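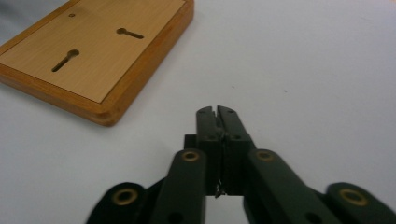

Speaker notes – hanging things on old walls
Danica Matić, Ukton home repair evening, 16 November 2025

Start with the question from the sign-up sheet: why do screws pull out of plaster? Most houses on the Ackroyd side of town have plaster over wood lath. The plaster is brittle and the lath is thin. A screw between two strips of lath has almost nothing to bite.

Find out what the wall is first. Knock, then drill a small test hole where the frame will cover it. White dust and then a sudden drop means a hollow. Wood shavings mean lath or stud. Red dust means brick, and you need a masonry bit.

Stud finders. They get confused by lath nails. I use a magnet on a string and look for nails in a vertical line. Pass the magnet around here.

Keyhole slots. The screw head goes in the round part and slides along the narrow part. The slot has to point the right way for how you want the piece to hang. Check that before you mark the wall – I have had to fill holes because I didn't.

Marking. Lay paper over the back, rub with a pencil, tape the paper to the wall and use a level. Drill through the paper. Leave the screw heads a little proud, then adjust with a hand screwdriver.

Anchors. Toggle bolts for hollow spots, plain wood screws for studs. Read the weight on the packet and stay well under it. Skip the adhesive strips on old paint.

Story: the Trerketik hallway. Three coats of paint over wallpaper, and the first hook took all of it down. Keep this short.

Patching. Undercut the crack, dampen it, fill in two passes. Sand after the second.

If there's time, take the question on picture rails. The hooks are still sold and they need no holes at all.

Handouts are on the side table. Drill bits go back in the tin before people leave.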